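Last updated: April 19, 2022

Progress report to the Hurndale fund: equipment planning, second period

We said in December that we would come back with a firm recommendation on the arm and gripper. We don't have one yet, and I would sooner say so at the top than bury it under a spending table.

Spending first. Of the equipment line we have used $2,703, all of it on software seats and one workstation upgrade. Nothing has gone to hardware. The Imeck quote expired while we were still arguing about the service contract, and the new one came back 57 days later with the same price and a shorter warranty. Butden quoted lower, but left out the controller, the mounting plate and the training visit. Once those go back in, I doubt there is much between them.

Both vendors sent cycle times. I don't put much weight on either set. They were measured on parts the vendors picked, and ours are small, flat and close to the table, which is a harder job than lifting a block. So we have kept to simulation for this period, with 205 runs logged on the small-tile task. In 55 of them the grip held through the full move. The plan you approved assumed we would be well past half by now.

I am also wary of the good runs. Friction in the simulator is a number we typed in. Changing it slightly moves the results more than any change we made to the approach path, and I would not buy a gripper on that evidence.

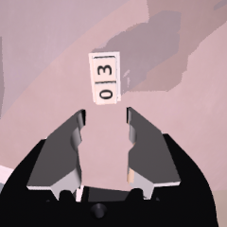

Shetty disagrees, and asked for it to be on record that waiting has a cost too: prices will go up again, the simulator will never settle the friction question, and a rented gripper on a bench for one month would tell us more than another period of runs. The point about renting is fair. The point about prices is what vendors always say.

What we ask for now is permission to move part of the hardware money to a one-month rental, with the purchase decision held until the rental results are in. The total stays the same. If the rental results look like the simulated ones, we will recommend against buying from either firm this year.

Contact: Equipment Planning Office | © 2022 | Back to top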